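Kundeninfo Flunatura, Ausgabe Juli

Umstellung des Kassen- und Warenwirtschaftssystems

Im Juli wird in beiden Flunatura-Märkten das Kassensystem ausgetauscht. Die bisherige Software wird vom Hersteller nicht mehr gepflegt, die Bondrucker sind nur noch gebraucht zu bekommen. Das neue System heißt Bundik und verbindet Kasse, Lager und Onlineshop in einer gemeinsamen Datenbank. Zuerst wird der Markt in der Holzer Passage umgestellt, danach das Geschäft in Prulau. Beide Märkte bleiben während der Umstellung geöffnet, mit den unten genannten Einschränkungen.

Für den Einkauf selbst ändert sich wenig. Barzahlung und Kartenzahlung sind weiterhin an allen Kassen möglich. Geändert werden der Aufbau des Kassenbons, die Verwaltung der Kundenkarten und der Ablauf bei Umtausch und Abholung.

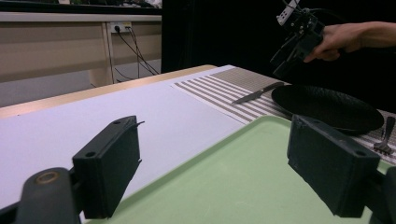 Kassenbon und Artikelnummern

Der neue Bon führt jeden Artikel mit Bezeichnung, Artikelnummer und Warengruppe auf. Bisher wurde bei Haushaltswaren nur die Warengruppe gedruckt, was bei Reklamationen regelmäßig zu Rückfragen geführt hat. Am unteren Rand steht künftig ein Code mit der Vorgangsnummer, über den der Einkauf an jeder Kasse in beiden Märkten aufgerufen werden kann.

Auf Wunsch wird der Bon per E-Mail zugestellt. Die Adresse muss dafür einmalig im Kundenkonto hinterlegt werden, eine Eingabe an der Kasse ist nicht vorgesehen. Der Papierbon entfällt nur, wenn das im Konto so eingestellt ist. Geschäftskunden erhalten Rechnungen weiterhin auf dem bisherigen Weg. Die Kundennummern der Geschäftskunden werden unverändert übernommen, die Rechnungsnummern beginnen dagegen mit einem neuen Präfix. Wer Rechnungen automatisch einliest, sollte das in der eigenen Buchhaltung prüfen.

Kundenkarten und Guthaben

Vorhandene Karten bleiben gültig. Beim ersten Einsatz am neuen System wird die Kartennummer eingelesen und dem übertragenen Konto zugeordnet. Das dauert etwas länger als ein normaler Kassiervorgang, danach läuft die Buchung wie gewohnt. Gesammelte Punkte werden eins zu eins übernommen. Nicht übernommen wird die Einkaufshistorie aus dem alten System. Wer Belege daraus benötigt, fordert sie bitte vor der Umstellung an der Information an.

Gutscheine mit Magnetstreifen kann Bundik nicht lesen. Sie werden an der Information gegen einen Gutschein mit Strichcode getauscht, Restguthaben inbegriffen. Eine Frist für den Tausch gibt es nicht. Papiergutscheine mit Stempel und Unterschrift werden wie bisher von Hand verbucht.

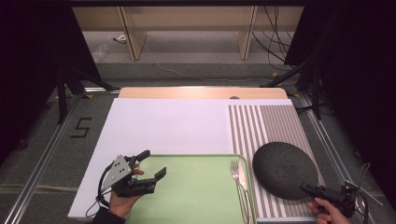
Umtausch und Reklamation

Die Umtauschfrist für unbenutzte Ware beträgt künftig in beiden Märkten einheitlich 30 Tage ab Kaufdatum. Bislang galten in Prulau und in der Holzer Passage unterschiedliche Fristen. Gesetzliche Gewährleistungsansprüche bleiben davon unberührt. Vom Umtausch ausgenommen sind wie bisher Lebensmittel, angebrochene Pflegemittel, Zuschnitte und Sonderbestellungen.

Neu ist, dass Ware aus dem einen Markt auch im anderen zurückgegeben werden kann. Voraussetzung ist ein Bon aus dem neuen System. Einkäufe, die noch über die alte Kasse gelaufen sind, müssen in dem Markt umgetauscht werden, in dem sie getätigt wurden - eine Datenverbindung zwischen den alten Kassen hat es nie gegeben. Die Erstattung erfolgt auf dem ursprünglichen Zahlungsweg. Bei Kartenzahlung hängt die Dauer der Gutschrift von der jeweiligen Bank ab.
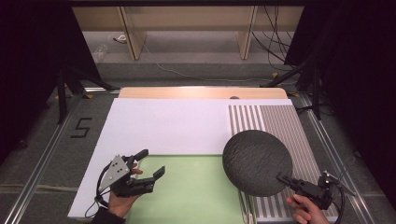

Reservierung und Abholung

Der Onlineshop zeigt nach der Umstellung den Bestand beider Märkte getrennt an. Der Wert wird alle 20 Minuten abgeglichen. Bei Artikeln mit geringem Bestand kann es daher vorkommen, dass eine Reservierung angenommen wird, obwohl das letzte Stück bereits verkauft ist. In diesem Fall geht eine Absage per E-Mail zu, berechnet wird nichts.

Reservierte Ware liegt vier Tage an der Abholtheke bereit. Danach wird sie ohne weitere Erinnerung in den Verkauf zurückgegeben. Eine Verlängerung ist einmal möglich und wird im Kundenkonto unter dem jeweiligen Vorgang ausgelöst, telefonisch nehmen wir sie nicht entgegen. Zur Abholung genügt die Vorgangsnummer. Holt eine andere Person ab, muss sie die Nummer ebenfalls nennen können, ein Ausweis wird nur bei vorausbezahlter Ware verlangt.

Sperrige Artikel werden weiterhin am Lagertor ausgegeben. Bitte zuerst an der Abholtheke melden, der Ausgabeschein wird dort gedruckt.

Einschränkungen während der Umstellung

Am jeweiligen Umstellungstag öffnet der betroffene Markt erst um 11 Uhr. Bis zum Abend stehen dort nur zwei Kassen zur Verfügung, mit Wartezeiten ist zu rechnen. Gutscheintausch, Punkteabfrage und Rückgabe sind an diesem Tag nicht möglich. Der Onlineshop nimmt in der Nacht davor keine Bestellungen an, bereits eingegangene Reservierungen werden um einen Tag verlängert. Die genauen Termine hängen an den Eingängen aus.

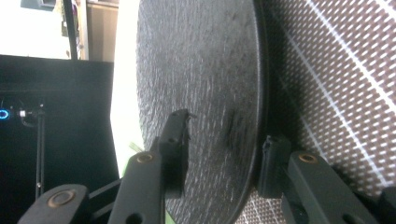 KURZ NOTIERT

Preisauszeichnung: Die Regaletiketten werden im Zuge der Umstellung neu gedruckt. Weicht ein Etikett vom Kassenpreis ab, gilt bis zum Abschluss der Arbeiten der niedrigere Betrag. Bitte direkt an der Kasse ansprechen.

Pfandrückgabe: Die Automaten in beiden Märkten sind nicht betroffen. Pfandbons aus der Zeit vor der Umstellung werden weiter angenommen.

Newsletter: Abmeldung und Adressänderung laufen künftig über das Kundenkonto, Menüpunkt Benachrichtigungen.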